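Search this site Search Menu

Opinion

The chores that machines cannot yet be left alone with

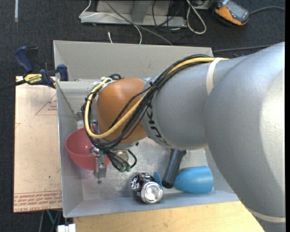 By Natanael Araújo
For the Zernwood Review of Work and Industry, February

A bowl, a drinks can and a few plastic parts in a metal bin would not trouble any child old enough to be asked to tidy up. For an industrial arm they remain a serious piece of work. The bowl sits at a tilt, the can lies on its side close to the wall, and every item calls for a different grip. Much of what we ask of household staff and shop-floor workers is of this kind, and public discussion of automation would improve if it began there.

It is the view of this writer that machines can now do parts of many chores, and very few chores from start to finish. The difference matters to anyone who must decide what to buy, whom to train and what to promise.

Consider the experience of Hekon, a supplier of kitchen fittings, which last year put a picking cell on its returns line. Over a trial of 706 mixed items, the cell placed 489 in the correct tray without help. The engineers were pleased, and they had reason to be. The supervisor of the line was less so. A member of staff had to stand near the cell for the whole trial in order to deal with the remainder, and a worker who must watch a machine is not free to do anything else.

Frerichs, which runs a laundry and linen service, reached a similar position by another road. Its management did not attempt to automate sorting at all. It bought equipment for lifting and carting, left the judgement to its employees, and reports fewer back complaints. No one has made a film about this. It seems to me the more useful result.

The home is harder again. A factory may fix its bins in place, settle its lighting and keep visitors behind a line. A family will do none of these things, and should not be asked to. Some 700 households replied to a survey by the Trokberg housing association on which task they would most gladly hand over. Clearing up after meals came first. It is also a task in which objects are wet, stacked, breakable and never twice in the same order.

There are those who answer that progress is quick and that patience will settle the matter. Progress is indeed quick. Yet the last few items in the bin are commonly the worst ones – the thin piece standing on its edge, the round thing against the wall – and a method that manages the easy majority gives little guidance on when it will manage these.

Purchasers should therefore ask for two figures: how many items were handled, and how many minutes a person spent nearby. A machine that works for 30 minutes and needs a person present throughout has saved no labour. Public bodies that fund such trials should require both figures to be printed side by side.

Comments (3)

linefourteen
We had a cell like the Hekon one. Good on boxes, hopeless on anything in a bag. The minutes figure is the right one to ask for.

M. from the east side
Would still take one for the dishes, even if it only did the plates.

Pell
The author is too gloomy. Half a chore done is half a chore I don't do.

Contact the editors | © Zernwood Review of Work and Industry | Back to top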